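Can a machine tidy up after us yet?

I have been reading about home robots for longer than I care to admit, and every July, when the house is at its messiest and I am at my most tired, I go back and ask the same question. Could something with a motor in it please put the toys away? Not the vacuum kind (we have had one of those for years, and it eats socks). I mean something that picks things up off a bed and puts them where they belong.

My friend Kerubo Shirima has been asking it along with me. She spent 3 years at a small outfit called Lukumay, where the whole job was teaching arms to sort soft goods, and she is a good deal more patient about all this than I am. When I said that filling a box with bedroom odds and ends must be the easy one, she laughed at me for a good long while! 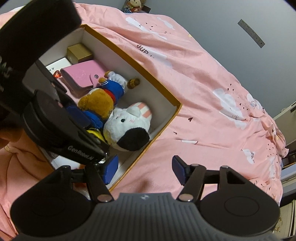

The box on the bed, with the teddy bear in his blue outfit and the pink wallet.

So think about what a hand with two fingers has to cope with there. A bear squashes. You can grab him by an arm, a leg or the collar and he will forgive you, but he comes up in a different shape every time, and then he has to go down without dragging his neighbor along with him. A small square box has nice firm sides, but you need room for a finger on each one, and in a crowded box there may not be any. And the bedding bunches up under everything, so even the floor, so to speak, moves about.

Kerubo says her old team could get 54 tidy pickups out of 70 with stuffed toys on a good afternoon, and they were thrilled. I did the subtraction and thought about the other 16 on my rug.

Hard things with long straight sides are kinder. An eyeglasses case is close to ideal, one pad to each side and a smooth flat top, though smooth can also mean slippery, and you do want to squeeze gently when somebody's glasses might be inside.

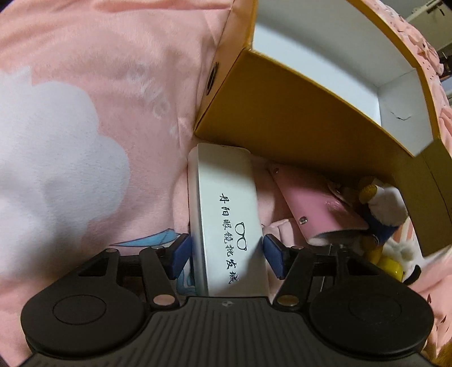 What I would pay for today

Well, nothing yet, I'm afraid. I would want it to do one whole bed in 25 minutes while I make supper, and to leave the bear in one piece. Kerubo thinks sorting hard things into boxes will come first and folding blankets last of all, and I expect she is right. In the meantime the toys and I have our usual arrangement, and I had better go and see to them before bedtime.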